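Mullholm District Heating Cooperative
Minutes of the operations and tariffs meeting, February

Present: seven members of the board, the plant manager, two representatives of Reltum (metering contractor). Apologies received from one member. The meeting opened at 6:30 p.m.

1. Minutes of the previous meeting
Approved with one correction. Under item 4, "supply temperature" should read "return temperature".

2. Solar field and storage
The plant manager reported that the collector field at Vadudik is back in service after the pump replacement. Two rows are still isolated while a leaking joint is dealt with. The storage tank has been held at a top temperature of 90 degrees Celsius and the wood chip boiler has carried the rest of the load. Chip deliveries are on schedule, although one load was refused for high moisture.

A member asked whether the isolated rows would be back before spring. The plant manager said the parts are on order and the supplier has given no firm date. To be reported again next month.

3. Meter replacement
Reltum presented its progress report. The network has 3,426 heat meters, of which 2,253 have been changed to the new type. The remainder are mostly in the older apartment buildings on the Swati branch, where access has to be arranged through the building managers. Reltum asked for the cooperative's help in getting notices out. Agreed that the office will send them with the next bills.

There was discussion of three cases where the old meter and the new one gave very different readings. Reltum will test the old units and report in writing. Until then the affected customers will be billed on last year's use.
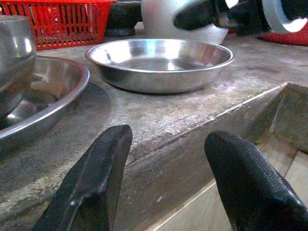 Worn concrete countertop, with its front edge running diagonally from lower left to right middle.

4. Tariff structure
The board considered the draft tariff, which moves part of the fixed charge to a charge based on return temperature. Members were in favor of the principle but not agreed on the starting date. One view was that customers should see the figure on their bills for a full heating season before paying on it. The other was that the network needs cooler returns now – the solar field gains the most from them.

Moved and seconded that the return temperature be shown on bills from October, with no charge attached until the following year. Carried, five in favor and two against.

5. Swati branch extension
No decision. The route survey is complete but the county has not answered on the road crossing. The plant manager will write again.

6. Other business
The insurance renewal is due in April – quotes to be circulated beforehand. The gate at Vadudik needs a new lock.

The meeting closed at 8:15 p.m. Next meeting in March, same place.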